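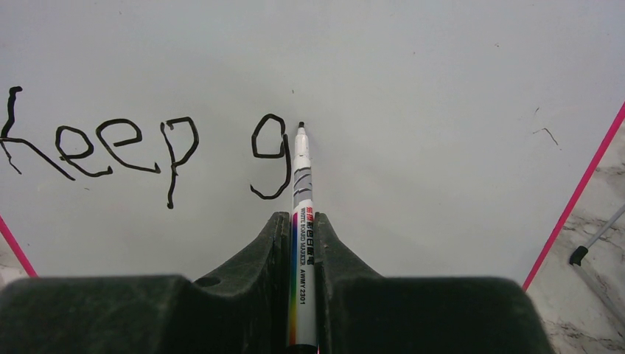 Keeping card game components in usable condition

Sleeves
Sleeve cards before the first shuffle. Standard cards measure 63 by 88 mm and fit a 66 by 91 mm sleeve. Press the air out from the closed end and discard any sleeve with a split seam.

Storage
A box for 500 unsleeved cards will not hold 500 sleeved ones. Measure a sleeved stack of 49 and scale up. Store cards upright, with a foam block filling the gap at the end of each row. Leaning cards take on a curve within months.

Damp
Keep boxes off concrete floors and away from outside walls. One silica gel sachet per box is enough in a dry room. Replace it each May.

Warped cards
Place under a flat, even weight for two days. Do not iron. Foil cards may curl again afterwards.

Sticky sleeves
Wipe with a barely damp cloth, cards removed, and dry flat. Alcohol clouds matt finishes.

Playmats
Hand wash in cool water with a little washing-up liquid. Roll print side out when dry.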